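Robot cells at Ultstead: questions about the working rules

Last changed in November. These rules are valid for all robot cells in the Ultstead hall, including the table cells where we train and test the handling of computer parts. They are written for operators, for students who work with us for one term, and for visitors from Kalel and Brukine. The full rule book is in the binder by the door of room 413.

Who is allowed to start a robot?

Anyone who has done the short course and has signed the list for that cell. The course is valid for all cells, but the signature is valid only for one. If you move from one table to another, please read the sheet of the new table and sign again, even when the arm is the same model.

I did a robot course at my university. Must I do yours also?

You must do the second half of it, where we go through our own stop buttons and our own tables. It takes 30 minutes. The general half can be skipped if you bring your certificate.

What is the difference between the rule book and the risk assessment?

The risk assessment is made for one cell with one task. It says what can go wrong, how bad it would be, and what was done against it. The rule book is made from all these assessments together, and it has the things that are the same everywhere. When the two do not agree, follow the stricter one and write to the safety mailbox, so that we can correct the other.

The arm is sold as collaborative. Why do I still need an assessment?

The word describes the arm alone. What is dangerous in most of our tasks is the tool and the thing which the tool is holding. An arm that stops softly when it touches your shoulder can still push a sharp sheet metal edge into your hand. So we assess the arm, the gripper, the part and the fixture as one thing, and a change in any of these means that the assessment has to be looked at again.

What speed may I use?

With a person inside the marked zone, the tool may move at most 200 millimeters per second. This is our own limit for all tables. Some cells have a lower one, and then it is written on the cell sheet. With the zone empty and the scanner active, you can use the speed that was approved for the program.

Can I raise the speed for a demonstration?

Only if the program was already approved at this speed. A demonstration for guests is treated the same as any other run.

Who is responsible when two people work at one cell?

One of them holds the enabling switch, and this person is responsible. The other does not give commands to the robot and does not reach into the zone without saying so first and getting an answer. You can change roles as often as you like, but stop the arm first, and say it aloud.

May I put my hand on the table while the arm is standing still?

Standing still is not the same as stopped. An arm can wait for a camera, for a signal, or for the next line in the program, and from outside it looks the same. Look at the light on the controller. If it shows protective stop or motors off, you can reach in. In all other cases you press the stop first.

Which rules are there for computers and drives as work pieces?

The computer has to be disconnected from the mains before it is put on the table, and the power cord stays in the cord box, also during breaks. Do not open the power supply. Side panels are taken off by hand before the robot is started, and they are stored flat under the bench. Loose cables inside the case should be laid where the gripper will not pass. If this cannot be done, tie them.

For practice we use only drives which are released for it. A drive from a customer, or one where you do not know from where it came, does not go into the gripper.

How strong may the gripper close on a hard drive?

Use the value from the cell sheet and do not change it by feeling. Hold the drive by its sides. The circuit board should never carry the gripping force. If the drive slips, first look at the finger pads, and after this at the position. More force is the last thing to try, and it needs a new approval.

Do fixtures have to be screwed to the table?

They have to be fixed so that they do not move when the arm pushes against them with its normal force. On the slotted tables this is done with slot nuts, or with clamps if the fixture has no holes. Tape is accepted for a trial by hand guiding, but never for an automatic run. Printed fixtures must be checked for cracks at the start of each shift. We had posts that looked good from the front and were broken at the foot.

How far away must the work piece be from the fixture?

There is no fixed distance. The gripper must be able to go down over the fixture, turn and come up again with the part, without touching the case. Drive this path once at low speed with the part in the fingers, as the part makes the tool longer. Many collisions which we had at the tables came from a path that was tested with empty fingers.
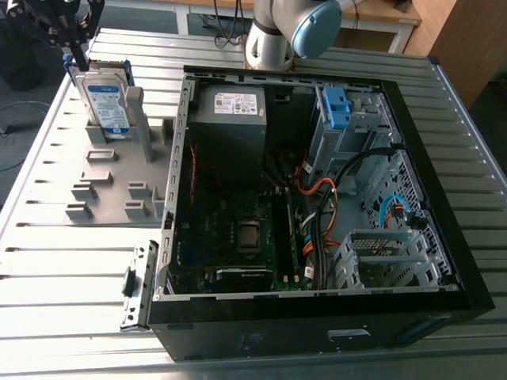 What do I do after a collision?

Press the emergency stop and leave everything as it is. Then look if somebody is hurt, and call for help if it is so. When all people are well, write down the name of the program and the line where it stopped, before you reset anything. Check the fingers, the flange screws and the fixture. The first run after a collision is always done at low speed with the enabling switch in the hand. All collisions go in the log, the light ones too.

How often are the stop buttons tested?

Every button is tested once per shift, by the first person who uses the cell. Press it during a slow movement, see that the arm stops, and put your initials on the sheet. If one button fails, the cell is closed, even if the others work well.

Can I leave a program running over lunch?

You can do this in the cells with a closed fence. At the open tables someone who has signed for the cell must be in the hall and able to see the table.

How long do you keep the logs?

We keep them for 3 years. The paper sheets are scanned at the end of each month and after that thrown away.

We come from Brukine with our own gripper. What do you need from us?

Please send the drawing, the weight, the highest closing force, and what the gripper does when it loses power. The last one is often missing, and without it we cannot begin. Tools from Karagiannis are already in our list, and for these you only need to tell us the type.

Where can I ask something that is not on this page?

Write to the safety mailbox, or come to room 413 before 10 in the morning. Questions that come several times will be added to this page at the next revision.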